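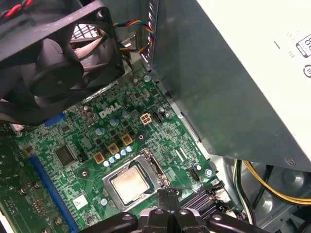 旧台式机的清理，多数时间花在拆和装上，真正擦灰的时间很短。这一组图拍的是一台戴尔台式机的机箱内部，绿色主板，带一块独立显卡，散热器已经取下。机器是 Tetesdale 办公楼换下来的，去年八月搬到工作间，一直放在架子底层，过了年才轮到它。先看布局：黑色机箱风扇挨着主板的一条边，电源在另一侧，灰白色的金属外壳，风扇旁边垂着一束蓝、黄、红、黑几色的线，收到一个白色小插头上。第一次开这类机箱的人最好从这束线看起，弄明白它从哪里来、到哪里去，再决定先拆什么。

本页按部位写，每个部位几句话，操作只写我们自己做过的。工具很简单：一套 Grabner 螺丝刀，一把软毛刷，一个手动气吹，一包无绒布，一瓶高浓度酒精，一支 Gemitz 导热硅脂。硅脂和无绒布是这次新买的，连同一枚 CR2032 电池和运费，一共 156 元。其余都是工作间原有的。

关于断电。拔掉电源线，按住开机键几秒，让残余的电放掉，再开侧板。显示器、键盘、网线也一起拔掉，省得拖着线翻机箱。机箱平放，主板朝上，所有零件都从上往下取，螺丝不容易滚到板子底下去。

关于螺丝。侧板、硬盘架、显卡挡板、散热器用的螺丝长短不一样，混了以后很难分。我们用一个带格子的盒子，每格贴一小条纸胶带，写部位名。散热器的弹簧螺丝单独放一格。 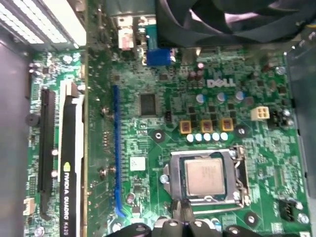 Futau 旧机栏目
编辑整理：栏目编辑部　2022年2月3日　阅读 3280

主板与处理器

散热器拆下以后，处理器就露在插座的金属框里。处理器顶盖是银色的，上面印着字，很浅。要认型号，先把旧硅脂擦掉，再换个角度对着光看。抄型号的时候抄全，后缀字母也要抄，同一个数字带不带字母差别不小。

擦旧硅脂用无绒布蘸酒精，蘸到布潮就够，不要往下滴。从外向里擦，擦一下换一个干净的面。干透的硅脂会结成硬片，用布盖上去捂一会儿再擦，不要用刀片刮。酒精要等它自己挥发完，再涂新的。

供电部分在处理器和银色的 DELL 字样之间。金色的方形电感排成一行，附近立着几颗圆柱电容，顶部是蓝色和银色。看电容主要看顶面，正常的顶面是平的，鼓起来或者有褐色痕迹的，就要记下来，机器不要再长期开着用。电容根部也要看一眼，有些漏液是从底下出来的，从正上方看不见。

白色的四针供电插座就在电容旁边。拔这里的插头要先捏住卡扣再往上提，拽线会把端子拽松。插回去的时候听一声轻响，没有响声就再按一次。另外，这个插头经常被忘记，装完机器风扇转、屏幕不亮，首先查它。

显卡

显卡是 NVIDIA QUADRO K620，黑色外壳，上面有一道白色竖条，字印在卡身上。这是一张不用外接供电的卡，拆的时候只有挡板和插槽末端的卡扣两处要处理。先松挡板，再拨卡扣，双手拿住卡的两头平着往上提。一头先翘起来容易伤到金手指。

显卡风扇的灰用气吹从侧面吹，吹的时候用手指轻轻抵住扇叶，不让它空转。外壳不用拆。金手指如果发暗，用干净的橡皮顺着一个方向擦，擦完把橡皮屑吹掉。插槽里只吹不擦，毛刷伸进去容易掉毛。

这台机器的主板上还有一条蓝色的长扩展槽空着。空槽比插了卡的槽更容易积灰，气吹顺着槽的方向吹两三遍，然后用手电照一下底部。

风扇

机箱风扇的灰主要在扇叶的前缘和四角。黑色扇叶上薄薄一层灰看不太出来，用白布抹一下就知道。能取下来就取下来清理，取不下来就一手固定中心，一手用毛刷逐片刷。每片的正反面都要刷，只刷一面的话，转起来可能会有轻微的抖动声。

风扇用久了会响，先分清是哪一种响。连续的嗡嗡声多半是轴承，间断的嗒嗒声多半是线碰到了扇叶。后一种把线理开、绑好就没有了，前一种只能换。换之前看清楚接口有几针，再量边长和厚度，厚度不对的装不回原来的位置。

电源

电源是一个封闭的盒子，我们不拆它的外壳，里面的电容断电以后仍可能带电。能做的只有外部：出风口用毛刷刷一遍，再用气吹从外向外斜着吹，尽量不要把灰直接顶进去。如果出风口已经堵死，或者通电后有焦味，就整只更换，不修。

换电源之前先看标签。要抄的有额定功率、各路输出电流和部件号。品牌机的电源外形和插头常常不是通用规格，照着尺寸买一只回来，螺丝孔对不上的情况我们遇到过不止一次。标签上有 80 PLUS 标志的，换的时候选同级或者更高一级的就可以。

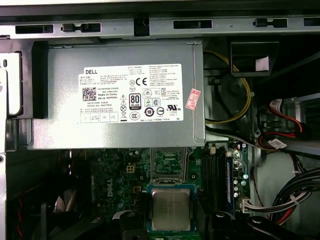
抄完标签，把电源线理一理。原厂的线长度留得紧，走线的位置基本是定好的，拆之前在每个弯折处用手机拍一张，装的时候照着放回去。线不要压在主板边缘上，也不要横在风扇前面。多出来的插头用扎带收在一起，扎带剪口朝里。

机箱铁皮

铁皮横梁、硬盘架的边和各种开槽都可能有毛边，手伸进去之前先摸一下位置。擦铁皮用微潮的布就够了，开槽里的灰用毛刷从里往外带。黑色塑料支架的根部容易藏灰，棉签比毛刷好用。

贴在零件上的小贴纸一律不揭。有的是检验用的，有的是前一任管理员贴的，揭掉以后这台机器的来历就少一条线索。贴纸翘边的，用手指按平。铁皮上的胶印可以处理，酒精润湿后等一会儿再擦。

取处理器

一般清理不需要把处理器取出来，换硅脂在插座上就能做。只有三种情况我们会取：要换型号，怀疑触点有问题，或者主板要单独测试。

取之前把压杆往下压一点、往外拨，再慢慢抬起来，然后掀开压盖。处理器放在插座里并没有别的东西固定，拿的时候只碰两条对边，垂直往上提，离开插座以后再翻转查看。底面的触点不要用手碰。放的地方提前准备好，一小块防静电垫或者原来的塑料盒都行。

插座里是一片很细的针脚，这是整块主板上最容易弄坏的地方。布、棉签、毛刷都不要碰它。有灰就用气吹在高一点的位置轻轻吹。处理器离开插座的这段时间，插座上方不要递工具，也不要在旁边擦别的零件。如果要离开一阵，就把保护盖盖上，没有保护盖的先把压盖合上，不扣压杆。

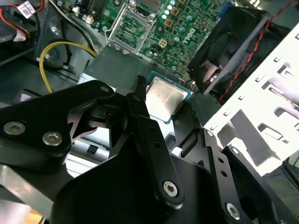
放回去的时候先认方向。处理器边上有缺口，插座对应的位置有凸起，角上还有一个小三角标记。对准以后轻轻落下去，不用力，落平了再合压盖、扣压杆。压杆扣下去会有一些阻力，属于正常，如果阻力很大就停下来，打开重新看一遍是不是放平了。

硅脂

硅脂挤一小粒在顶盖中央，比黄豆小一些，不用抹开，散热器压下去会自己摊平。散热器的螺丝按对角顺序拧，每颗先拧进去两三圈，四颗都挂上了再轮流拧紧。拧到底以后不再加力。硅脂挤多了会从四周溢出来，沾到插座边框上的要及时擦掉。

Gemitz 这支是灰色的，偏稠，天冷的时候不太好挤，握在手里捂一会儿再用。一支用了几台机器，还剩大半。开封以后管口擦干净，盖紧，竖着放。

装回和开机

装的顺序是处理器、散热器、内存、显卡、各路供电，最后接前面板的线。侧板先不装。第一次开机只接显示器和键盘，看散热风扇转不转、有没有报警声。换过电池的机器，时间会回到出厂设置，进 BIOS 改一下日期，再核对硬盘模式和启动顺序。

开机以后不要马上走开，看一会儿温度。待机温度稳定下来，再跑一段占用率 100% 的负载，看温度升到哪里停住。如果很快就冲到上限，多半是散热器没有压平，关机断电重来。测完再装侧板，装上侧板以后再看一遍，两次的差别记在机器的卡片上。

卡片的写法

每台机器一张卡片，放在侧板内侧的塑料袋里。写来源、清理日期、处理器型号、显卡型号、电源部件号、更换过的零件。字写大一点，以后是站在架子前面看的。这台的来源写 Tetesdale，显卡写 K620，备注一栏写了一条蓝色扩展槽空着。

常见的几处疏忽

内存没有插到底，两头的卡扣要都弹回来才算到位。
显卡挡板的螺丝忘了拧，平放时没事，立起来以后卡会慢慢往下坠。
前面板的细线插错一针，表现是按开机键没有反应。
扎带绑得太紧，下一次拆的时候只好剪掉，剪的时候又伤到线皮。
侧板装上以后才发现格子盒里还有螺丝。

转载请保留栏目名称。读者来信里问得多的是电源型号和替换件，这部分另开一页写，字数在 3000 以内，写好以后会放在 Futau 旧机栏目的目录里。

上一组：键盘键帽的拆洗
下一组：硬盘架与减震胶圈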